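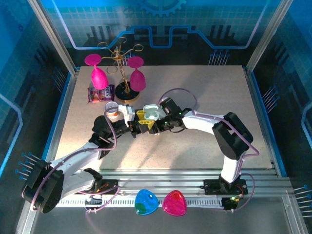 Rarndale Evening Program
Household Accounts for Beginners
Notes for Session 6: Irregular Expenses

Welcome back, everybody! Last time we got through the regular monthly bills, the rent and the phone and so on, and I know a few of you went home feeling pretty good about your totals. Tonight we look at the expenses that don't come every month, and these are the ones that tend to knock a nice tidy budget off its feet (mine included, more than once).

An irregular expense is one you can see coming but don't pay monthly. Car registration is one. So are the dentist, school clothes in August, a yearly insurance bill, and birthday presents if you have a big family. A burst pipe is something else, and we will get to emergencies in a later session, so please keep the two apart in your notebook for now.

The method we use is called a sinking fund, an old name for a simple idea. You add up what the item costs in a year, divide by the number of months left until it's due, and put that much aside each month.

Worked example. The Figueiredo household has a yearly car insurance bill of $1,043. They have 6 months to save and already have $153 set aside.

$1,043 - $153 = $890 still needed
$890 / 6 = $148.33 a month

I would round that up to $149 and let the extra pennies sit there. Next year they'll have the full twelve months to work with, and the monthly amount drops to $86.92, a much friendlier number to live with!

Where you keep the money is up to you. Some people like a separate savings account, some like envelopes, and plenty of folks do fine with one account and a column for each item on paper. Just write down every deposit on the day you make it.

For next time: go back through a year of statements and list every irregular bill you find, with the month it came due. Then work out the monthly amount for 2 of them, showing your steps the way we did above. Bring the sheet with you on Thu 22 May, along with a calculator and a pencil.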